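Notes first, polish never. I've been meaning to write this since January and if I wait until it's tidy it won't go up.

My position: a team chat app should be a chat app. Stop making it the front door to everything. Stop pinning the calendar, the docs, the tickets, the budget sheet and the lunch order to the side of a conversation and calling it a workspace.

I say this as somebody who pushed for the opposite. Loudly. I was the one who got us onto Skasach, and I was the one who turned on every integration it offered.

## How we got here

Small company. We make scheduling software, product is called Grala, mostly sold to dental offices and vets. Before Skasach we had email, a shared drive and a task board that Mandla Van Wyk kept in order by sheer stubborness. It was ugly. You had to know where things lived. New people took a couple of weeks to find the folders.

Then Skasach. Channels, threads, fine, good. Then the docs add-on. Then the task add-on, where you hover on a message and turn it into a task. Then calendar. Then Molefe, the form builder, which posts every submission into a channel whether anyone asked or not.

Each one made sense on the day. That's the trouble with arguing against them. Pick any single add-on and I could defend it in a meeting right now. I did defend them in meetings.

By this January we had 181 channels. For a company our size that's absurd. I went and looked, and 179 of them had at least one bot posting in them. The two that didn't were the one for birthdays and a private one Elmarie Cele had made to keep her own notes in.
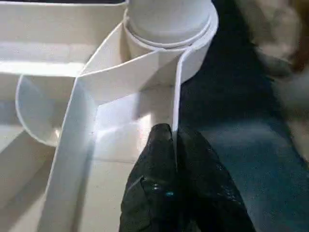
## The message-to-task thing

Want to spend a minute on this one because it's the feature everybody loves in the demo.

Somebody writes "we should really fix the reminder email wording." You hover, click, task. Lovely. Nothing falls through the cracks.

Except a message isn't a task. It's a person thinking out loud. When Mandla ran the old board, somebody had to go over to it, open it, write a title, pick a date, put their own name on it. Thirty seconds of friction. In those thirty seconds a lot of ideas quietly died, and most of them should have.

With one click nothing dies. We ended up with 3000 open tasks in Skasach. Titles like "yeah same" and "can we look at this" and, my favorite, "lol". Assigned to me. No due date. I have no idea what it was about, the thread had been archived.

So people stopped looking at the task list at all. And then if something mattered you'd message the person directly, and then message again to check. Which is just email with worse search.

## Docs in the sidebar

Same story, different shape. A pinned doc belongs to a channel. A channel belongs to whatever was going on that month. The project ends, the channel goes quiet, the doc is still the only place the refund rules are written down.

Where are the refund rules? In the pinned docs of a channel named after a launch that finished ages ago. You'd have to have been there. New hires weren't.

We found 6 versions of the onboarding checklist. All pinned somewhere. All edited by somebody at some point, each slightly right. The old shared drive had one, in a folder called Onboarding. Boring! But I'd take it back tommorow.

People tell me this is a discipline problem, that we should've had naming rules and an owner for every channel. Sure. Maybe. But I notice that the tools that need the most discipline are always the ones sold on not needing any. A folder tree at least shows you the mess when you open it. A chat app hides it under whatever was said last. 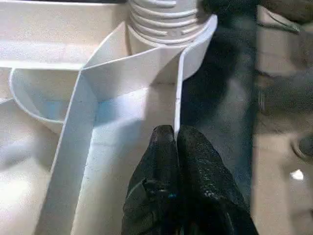 *Close-up of the white molded part, ribbed neck at the top.*

## What the other side says

Elmarie disagrees with nearly all of this and she's read the draft, so let me try to be fair to her.

Her point is context. When the doc and the conversation are in one place you can see why a decision got made. With a separate wiki you get the decision and none of the argument. She's right that we lost that in the old days. I once spent an afternoon trying to work out why Grala rounds appointments to the nearest quarter hour, and the answer was in the inbox of somebody who'd left.

Second point, switching costs. Five tabs, five logins, five sets of notifications. She'd sooner have one noisy window than five semi-quiet ones. Plenty of people feel like that. Support especially, who live in the chat all day anyhow and aren't going to open a wiki with a customer waiting.

Third, and this is the one I find hardest: people use what's in front of them. A separate task tool that's beautiful and empty is no good to anyone. Ours got used, at least. Badly, but used.

I'll give her the first one in full. Half of the second. On the third, I think "it gets used" is a low bar. The corridor gets used. I wouldn't keep the contracts there.

## What I'd want instead

Links. Seriously, mostly just links. The doc lives in the docs tool, with a title and an owner. You paste the link in chat. The preview shows. You click it, you go there, and you're in a different place with a different job, and your brain gets the hint.

Same for tasks. Make me go to the board. Let the chat show me a task, read only, don't let it make one. If I can't be bothered to switch windows then it wasn't important enough to hand to another human being.

Calendar I'd let in, a bit. Status showing you're in a meeting, ok. The whole calendar view inside the chat window, four inches wide, no.

And bots get their own room. One. Anyone who wants the Molefe submissions can go sit in there with them.

Search is the other thing. The all-in-one apps sell search as the payoff, put everything in and find anything. What you get is one box that returns a doc, forty messages mentioning the doc, the task made from one of those messages and the bot notice saying the task was overdue. Ranked by date. So the doc itself is last, because a finished doc is the one thing nobody's touched lately. I'd rather have three search boxes that each know what they're looking for.
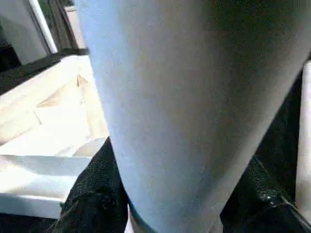 *Tapered cylinder from very close, narrow dark band at the base.*

## Where we are with it

We trialed Skasamari after that, which is by the same people who make Skasach and is meant to be the "lighter" one. It is lighter. It also asked me on the first screen which apps I'd like to bring in, with all of them ticked already. Unticked the lot. It asked again next morning.

For now we're staying on Skasach with nearly everything switched off. Docs moved back to the drive. Mandla has his board again and is insufferable, he's made a column called "Are you sure". Support kept their task button because Elmarie made the case for it and it's her team, and I'm not going to pretend it's going badly over there. They clear theirs every evening. Different kind of work, short tasks, same day. Might be the whole answer is that it suits some teams and we rolled it out to all of them, me included, in one go.

The open tasks I just closed. All of them, in bulk, with a note saying shout if you need one back. Two people shouted. One wanted a thing about invoice footers, and the other wanted to know what "lol" had been.

Comments are open, I know a few of you run everything out of one window and like it. If you do, tell me how many people you've got and who does the cleaning up. That's the bit I never hear about.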